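Thread on the research and innovation plan that came out today, 7/30/20. I read all 214 pages so you can skip most of them.

1/ The plan covers how public money for science gets handed out in the region over the next few years. It replaces the old single fund with regional centers. The first two are in Ura and Lema. More are promised, with no places or dates given.

2/ Ura gets the bigger one. The site is the old sugar depot by the rail yard. The plan has lab space for small firms on the ground floor, teaching rooms above, and a shared workshop at the back that anyone with a registered project can book.

3/ Lema gets an extension to the existing farm research station. Soil testing, seed storage and a water lab. People there have been asking for the water lab for a long time. Right now samples go to the capital by road and the results come back weeks later.

4/ Money. There were 905 applications to the old fund in its last open round. 695 of them were turned down at the first stage, most on paperwork. The form asked for audited accounts, and a two-person firm in a small town doesn't have audited accounts.

5/ The new form drops that for grants in the lowest band. You need a bank letter, a one-page budget and a signed statement from a host, meaning a school, a clinic, a co-op or a company. I think this is the best change in the whole document and it's on page 131, in a footnote.

6/ There are four priority areas: farming, health, clean water, and manufacturing with automation. The last one is new. In the April draft it was one line under "other."

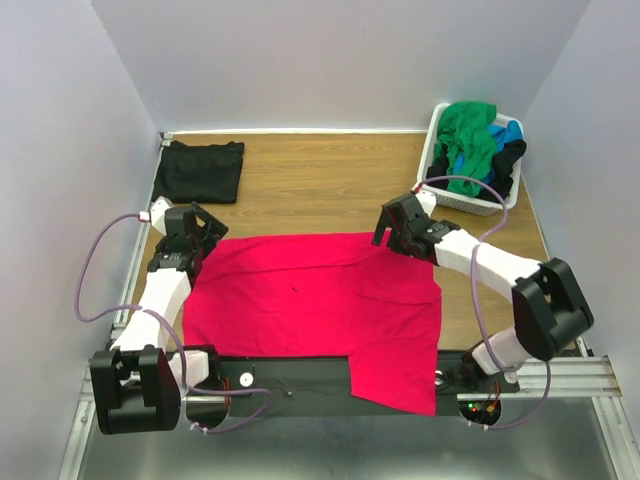

Two-armed robot setup with a red garment laid out on the work surface.

7/ Manufacturing got moved up after the comment period. Stiteck sent in a long response and so did the textile employers. Both are public, in annex C. They asked for training places first and equipment second. The plan gives them both, with equipment coming first. I'd have done it the other way around.

8/ Training. The plan pays for 20 technician places a year, split between the two centers. That is low. A center with lab space, a workshop and a water lab needs people who can keep machines running, and those people take two years to train. If the first group starts next year, the buildings will open before they finish.

9/ The plan says the gap will be filled by "partner secondments." It doesn't name the partners or say who pays the salaries. I've written to the ministry to ask and will add the reply to this thread if I get one.

10/ On Wikosov, because several of you asked. It is the online system for applications and reporting. It was used for the last round and it went down on closing day. The plan keeps it. There's a paragraph on "improved capacity" and a new rule that the deadline moves by two days if the system is out for more than three hours.

11/ You can also apply on paper again, at either center or by mail. Paper was dropped two rounds ago. If your connection is bad, use it. Keep the stamped receipt — the appeals section says you need it.

12/ Who decides? Each center gets a panel of seven. Three from universities, two from industry, one from local government, one from the ministry. Panel members have to list their interests and the list is meant to be published. The old fund had the same rule and published one list in six years.

13/ Things that are missing. Nothing on what happens to equipment when a project ends. Nothing on rural schools, apart from one mention of open days. Very little on patents, only that a "policy will follow."

14/ Roads, too. The Ura site has no bus after six in the evening. The teaching rooms are supposed to run evening classes. The transport section is half a page and talks about parking.

15/ If you plan to apply, get the host statement first. It took the longest of anything for people I talked to in the last round, and the new form gives a host more to fill in. The blank is in annex B and it can be signed now, before the call opens.

16/ Correction to 3/: the water lab at Lema is in phase two, the soil lab and seed store are in phase one. The table on page 88 and the text on page 90 say different things and I went with the text. The ministry's summary sheet matches the table.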